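Review: Clura two-arm bench kit, after a month in our shared workshop

Posted March 2, 2020 by Elīna Siliņa

I bought the Clura kit for small assembly experiments, mostly putting washers and spacers on bolts. It went together in the back half of the Pustholm workshop in February, with Fumiko Murakami doing most of the wiring. The price was 1,190 dollars from Zastero, before shipping. That covers two small arms, two sets of gripper fingers, mounting plates, a controller and one power supply. You provide the table, the rail frame and the computer.

Assembly took us 14 hours over several evenings. The arms are the easy part. Each comes in three sections with the cables already run, and the screws are bagged by joint. The printed manual is fine up to the shoulder and then gets thin. For the elbow we worked from the drawings on the download page, which use different part numbers.

We built the frame from black aluminum extrusion and set the arms facing each other across the table. The mounting plates drop onto the rail with slot nuts. Check these again after the first day of running. Ours had worked loose enough to shift the base by a couple of millimeters, and every saved position was off until we tightened them.

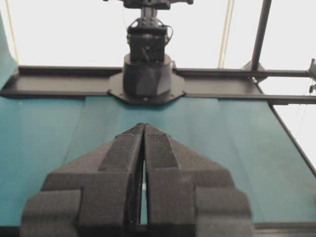 The table covering is our own addition. We used plain teal fabric and ran it up one side as a low wall. Dropped hardware doesn't bounce much on it, and metal parts stand out well for the wrist cameras. It creases, and the creases do show up on video. I'd iron it before stretching it next time.

Now the arms themselves. Motion is smooth at low and medium speed. At full speed there is a visible wobble when the arm stops, and it takes a moment to settle. For pick and place into a tray you could ignore that. For anything with a tight fit you can't, and I keep the speed limit at half.

The fingers that come in the box are hard and slick. They hold square parts well enough, but round ones roll out. We replaced them with a set from Adomaitis that has narrow tips meeting in the middle, and grip improved right away. They are sold separately and the bolt pattern matched without drilling. The left and right fingers are not interchangeable, and the bag doesn't say which is which.

Fumiko ran a repeat test with a ring and a bolt: one arm holds the bolt, the other brings the ring in, and then both let go and back off. Out of 200 tries, 6 ended with the ring dropped or jammed. Most of those came early, before we redid the calibration – the software lets you skip that step, and you shouldn't.
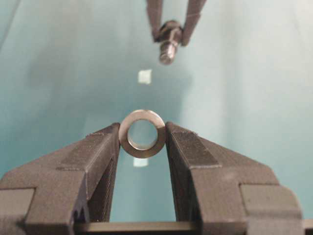

Can one person set up and run both arms alone?
One person can run them without trouble, but get a helper for mounting. The arms are awkward to hold level while you start the bolts, and the second one has to be lined up with the first.

The software is the weak side. It installs cleanly and the jog controls make sense, but saved positions are listed by number only, with no way to name them. Updates also reset the speed limit. I found that out with an arm already moving, so check it every time.

Support answered two of my three emails. The replies were short and correct.

What I liked: solid joints, mostly tidy cabling, plates that fit standard rail.

What I didn't: the stock fingers, the second half of the manual, the loud fan in the controller.

I'd buy the kit again at this price, with the Adomaitis fingers in the same order. If you only need one arm, wait for the single version Zastero has listed for later this year.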